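Looking after the plate-handling cell: finger pads, wrist camera, rack position

These notes cover the two-arm cell on the Siltov bench, the one that moves plates to and from the wire rack. They assume the Gredach controller and the standard black fingers.

Before starting

Put both arms in hold, then open the fingers fully from the pendant. Switch off at the wall if you are removing a finger. Hold alone is enough for wiping.

Finger pads

Wipe the inner faces with a damp lint-free cloth and a drop of dish soap, then again with plain water. Solvent cleaners swell the rubber. Glazed plates leave very little behind, but grease from hands builds up near the tips, and a greasy tip lets a rim rotate when the wrist tilts. Change pads every 200 hours or when the tip edge has rounded over. Torque the pad screws to 2 Nm. Change them in pairs, both fingers on the arm, even if one looks good.

Closing force

Set the force after any pad change. Start at 6 N on a plate you can spare and go up in small steps until the rim no longer slips with the wrist turned through 90 degrees. Write the value on the card inside the cabinet door. Thin rims and upturned sides need separate entries.

Wrist camera

Use a dry lens cloth only. Check that the cable loop clears the finger base through full wrist travel. If the bracket has been loosened, rerun the calibration. Crescencio Gallegos did the last one in February and left the target sheet in the Dafis drawer. Do not tape the cable to the finger. It pulls the connector out a little at a time and the fault comes and goes for weeks.

Rack

The rack is not bolted down. Press the feet into their pads and check the angle against the taught position before the first run. Bent divider wires should be straightened by hand with the rack off the bench. A wire that has been bent twice in the same place is better replaced; Wallska stocks the rack complete, not the wires.

Tabletop

Wipe off grit before setting plates down. Glare on the white surface can hide a pale rim from the camera, so move the lamp before you change the exposure.

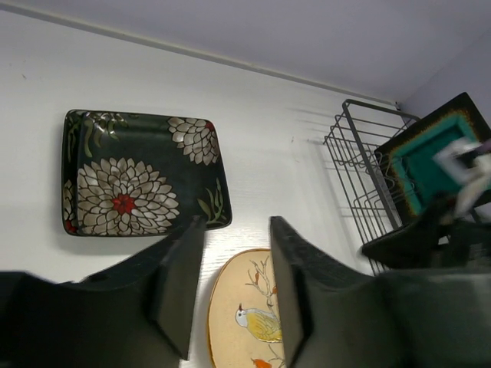 How do I know whether a slipping plate is caused by the pads or by low closing force?

Clean the pads and repeat the same pick at the same force setting. If it still slips, raise the force one step. If that makes no difference, fit new pads and set the force again from the start.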